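How a Wooden Floor Is Put Together

A wooden floor is a set of boards laid side by side. Each board is called a plank. Planks are long and narrow because they are sawn along the length of a tree trunk, in the same direction the tree grew. The lines that run down a plank are called the grain. They come from the rings the tree added to its trunk, one for each year of growth.

Most planks are shaped on their edges before they are sold. One long edge has a thin ridge called a tongue. The opposite edge has a slot called a groove. The tongue of one plank slides into the groove of the next, and the two surfaces line up. Without this joint, one plank could sink when you stepped on it while its neighbor stayed where it was. You would feel a small step under your shoe.

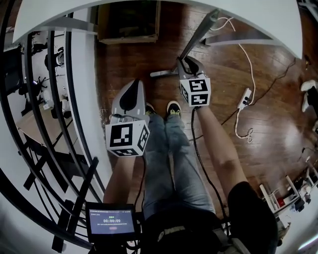 The ends of the planks are usually staggered. This means that the end of one plank does not line up with the end of the plank beside it. If all the ends were in a row, the floor would have a weak line running across it. A brick wall is built with the same kind of pattern.

Wood changes size. It takes in water from damp air and swells. In dry air it gives the water back and shrinks. Most of this change happens across the width of a plank, and very little happens along its length. A floor laid in a humid August can show thin gaps in winter, when the heating is on. Floor layers leave a space between the last plank and the wall so the floor has room to swell. A strip of wood called a baseboard covers the space.

The top of the floor is protected by a finish, such as oil or varnish. Oil soaks into the wood. Varnish dries as a clear layer on the surface. Both slow down water, and both wear away first in the places where people walk most, or where chair legs scrape back and forth beneath a table.

Try it yourself

Choose a room with a wooden floor. Measure the width of one plank with a ruler and write the number down. Then measure the width of the room. Divide the second number by the first to find how many planks cross the room. Kasun Talukder's class did this with planks 175 millimeters wide. Remember to use the same unit for both measurements.

Words to know

Plank: a long, flat, narrow board.
Grain: the direction of the fibers in wood.
Tongue and groove: a joint made from a ridge and a slot.
Finish: a coating that protects the wood.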